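Visit to the Ellwood cutlery works, Laltunach

Members of the metalworking section visited the Ellwood works in January. The firm makes table cutlery in stainless steel, mostly for hotels, canteens and hospitals, with a smaller retail line sold under the Stivona name. The visit took the morning and part of the afternoon. The notes below follow the order of production, which was not the order in which we walked round, as the blanking shop was stopped for a tool change when we arrived and we saw it last.

Site and buildings

The works stands on the north side of the river at Laltunach, ten minutes on foot from the station by the towpath. The oldest part is a brick range of two storeys, now used for offices, pattern storage and hand finishing. The press shop and rolling shop are in a steel-framed building behind it. Goods in and goods out share one yard, and this is evidently a nuisance, as two lorries cannot pass each other at the gate.

Floor loading decides most of the layout. The heavier presses are on separate foundations and cannot be moved without a good deal of digging, so the route taken by a fork or spoon through the works crosses itself twice. A plan on the office wall showed a better arrangement that would need a further bay. There is no date for it.

Material

Strip arrives in coil. Two grades are in regular use. The better spoons and forks are in chromium-nickel steel, the familiar 18/10. The canteen patterns are in a plain chromium steel, which is cheaper and can be picked up with a magnet. Table knives are made from a third, hardenable grade bought as bar, and follow a separate route.

Each coil is checked for thickness at both edges and in the middle before it is accepted. A coil thicker on one side will produce blanks that roll out with a curve in them, and the curve is hard to remove later. The inspector keeps a rack of rejected samples, some of them with faults that most of us could not see until they were turned under the lamp.

Blanking

Blanks for spoons and forks are cut head to tail across the strip so that the wide end of one sits beside the narrow end of the next. The saving in scrap is considerable. What remains is a skeleton of strip, chopped at the back of the press and returned to the steel merchant by weight.

At this stage a fork blank and a spoon blank are hard to tell apart. Both are short, thick and wide at the ends, with very little suggestion of a handle. The tool being changed during our visit was for a dessert size. The setter had the lower half on the bench and was stoning the cutting edge by hand, taking off very little at a time and checking it with a straight edge. Clearance between punch and die was said to be more critical in the nickel grade, which work-hardens and will drag a burr if the edge is even slightly dull.

Cross-rolling

This was the part of the visit that most of the party had come for. The wide end of the blank is passed sideways between short rolls, which spread the metal to the full width of the bowl and thin it as they do so. The neck is left thick, and that is where strength is needed. A spoon simply stamped from sheet has the same thickness everywhere and will bend at the neck, as anyone who has used one on hard ice cream will know.

The rolls are eccentric, so that they grip for part of each turn and are open for the rest. The operator feeds during the open part. Three passes are usual for a tablespoon and two for a teaspoon. An automatic feed is fitted to one pair of rolls, for the patterns sold in quantity, and the others are fed by hand.

Rolled blanks go through the annealing furnace before any further work. It is a continuous belt furnace with a protective atmosphere, and the blanks came out of the far end with only a faint straw tint. Samples are taken from the belt each hour and bent over a former in a vice. I asked whether hardness was measured as well and was told that it was, but that the bend test was quicker and the setters trusted it more.

After annealing the outline is trimmed in a second press. The offcut is a thin curl with the full shape of the bowl on its inside edge.

Forks

The slots between the tines are punched in one stroke, leaving the points joined by a narrow bar. The bar is kept on through the stamping operation so that the tines do not wander, and is cropped off afterwards. The insides of the tines are then finished with abrasive belts narrow enough to run in the gaps. Ellwood finish the inside faces on all patterns, including the canteen ones. It is an easy thing to check in a shop: draw a thumbnail down between two tines and feel for the drag of the punched edge.

Stamping

The pattern on the handle and the form of the bowl are struck together under a friction screw press. The largest press, by Barberg, came second-hand and has been rebuilt twice. The blow is heavy enough to be felt through the floor of the pattern store next door, where small tools have to be kept in trays with a lip.

The dies are the firm's main asset. The pattern store holds 1,658 pairs, of which a small part is in current use. The rest are kept because hotels ask for replacements of patterns bought a generation ago, and a matching order of even a few dozen will be accepted if the die is sound. Dies are stored face up, greased, on slatted racks, and are identified by a number stamped on the side. The card index has been copied to a computer but the cards are still the ones consulted. Pattern 979, a plain handle with a slight ridge along the back, has been made without a break for longer than any other and accounts for a large share of the canteen trade.

Die wear shows first in the fine lines near the end of the handle. Repair is by re-sinking, that is, machining the whole face down and cutting the pattern again at a lower level. A die block will stand this a limited number of times before it becomes too thin for the holder.

Knives

We had less time for the knives. Blade and handle are forged in one piece from bar, the blade is hardened and tempered, and the edge is ground wet between a pair of profiled wheels. Serration is applied to one side only. Hollow-handled knives are no longer made at Laltunach. The handles used to be formed as two shells, brazed along the edge and filled, and the labour content was too high for the price.

A recurring complaint from customers is staining of the blades but not of the forks and spoons in the same set. The cause is the steel. A grade that can be hardened has less resistance to corrosion than one that cannot, and a knife left overnight in a closed dishwasher with salt on it will show pits. The works issues a leaflet on this, which is seldom read.

Polishing and inspection

Polishing is the most labour-intensive department. Edges are done first, then the backs of the bowls, then the insides, then the handles. Flat surfaces are finished in batches clamped to a revolving table under sisal mops. Insides of bowls are done singly, on a small domed mop, and this is still largely handwork. A dull or rippled bowl is visible from across a dining room, so the inside of the bowl is where the inspectors look first. 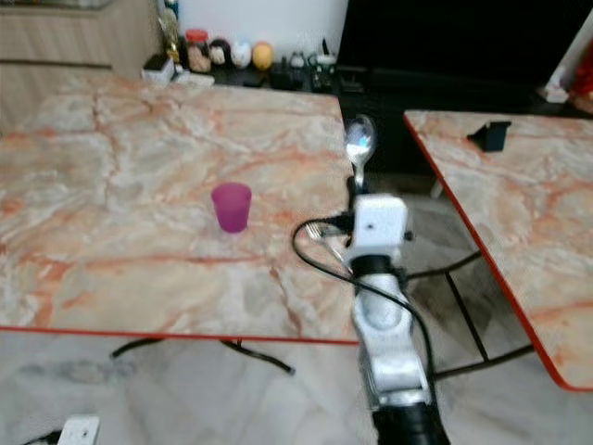 Stainless steel spoon held bowl upwards, with a fork alongside.

Two finishes are offered. The mirror finish is what most people expect of new cutlery. The satin finish is produced with a coarser compound and a lighter final pass, and hides scratches better in service. The price is the same for both, and the satin is in fact slightly quicker to do.

After polishing everything is washed in an ultrasonic tank, rinsed in softened water and dried in warm maize grit. The grit takes up the last of the moisture and leaves no spots. It also finds its way into the seams of one's coat.

Inspection is by eye under diffuse light. Spoons are nested in a stack, and any piece with a bowl too deep, too shallow or slightly twisted breaks the line of the stack at once. Forks are stood on their points and the backs of their handles on a flat plate to see whether they rock. Rejects are sorted into those that can be polished again and those that go for scrap. About 5 per cent of pieces go back for a second polish, a figure which rises whenever a new mop compound is tried.

Effluent and dust

The polishing lines are extracted to a wet collector in the yard. Sludge from it is a mixture of steel, fibre and grease, and has to be taken away under contract. The collector was rebuilt after a fire in the ducting some years ago, and access doors have been added at every bend so that the ducts can be scraped out. Wash water is settled and skimmed before it goes to the sewer. The old outfall to the river is still visible from the towpath but has been bricked up.

Remarks

The balance between hand and machine feeding was less one-sided than several of us had supposed. Long runs go through the automatic feed and everything else is fed by hand, mainly on account of setting time. The firm quotes for short runs that larger makers refuse, and the die store makes this possible.

Noise in the press shop is severe and the ear defenders issued at the door were necessary. Those who wear hearing aids should tell the office beforehand. Stout shoes are required and are checked. Photography is allowed everywhere apart from the toolroom.

The works shop, by the gate, sells seconds by weight in the mirror finish only. Fish forks and soup ladles were plentiful, teaspoons had gone by midday.

Parking at the works is not available to visitors. The station car park at Laltunach fills early, and the stopping train from Barberg is the better way to arrive.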